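Jembridge Trial of the Tundis Gripper Kit
Progress report to the Fultbridge fund, second period, to the end of May

Thank you again for your patience over the spring, and for the kind note that came back with our first report. It was passed round the whole workshop and did us a great deal of good. We are now at the stage where the Tundis kit is up and running most days, and there is rather more to tell you than last time.

You will remember that the grant was to help us decide whether Tundis, the gripper and wrist camera package sold by Latuheru, would suit small workshops like ours that handle soft and awkward goods. We bought two sets with your money, at 2,297 pounds for the pair including the brackets and a year of support. Both are now fitted. The first went on in an afternoon. The second took us the better part of a week, mostly owing to a cable that was too short for our arm, and Latuheru sent a longer one without any fuss and without charging us for it, which we appreciated very much.

Since then we have been working our way through the soft goods list: cushions, folded towels, knitted hats and plush toys of all shapes. Our target for the whole trial is 1,000 recorded grasps, and we are a little past halfway, so we are behind the plan but not so far behind that we are losing sleep. There are 56 different items on the list and we would sooner give each of them a fair go than hurry.

As for the kit itself, we like it more than we expected to. The fingers are easy to change and the settings screen is written in language that an ordinary person can follow. Closing force is the part we fiddle with most. The factory setting is meant for boxes and feels too firm for anything stuffed, so we have been turning it down and keeping a note of what we used for each item (those notes will come to you with the final report). The wrist camera is good enough for checking a grip as it closes, though the picture is softer up close than the brochure had led us to hope, and things in the background blur a good deal.

The handbook remains the weak point. The chapter on calibration seems to have been written for an earlier version and two of us managed to get lost in it on separate mornings. We have sent our corrections to Latuheru and they have promised a new edition, though we have no date for it yet.

Spending is in line with the budget, apart from a small sum left over from carriage which we should like, with your agreement, to put towards a spare pair of fingers. Next we move on to the heavier cushions, and then to the repeat runs.

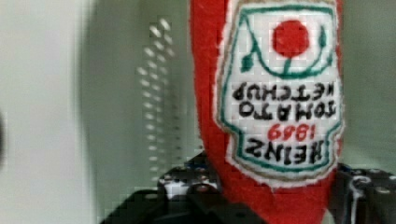
Tundis wrist camera view: the fingers closed on the plush ketchup bottle, label upside down.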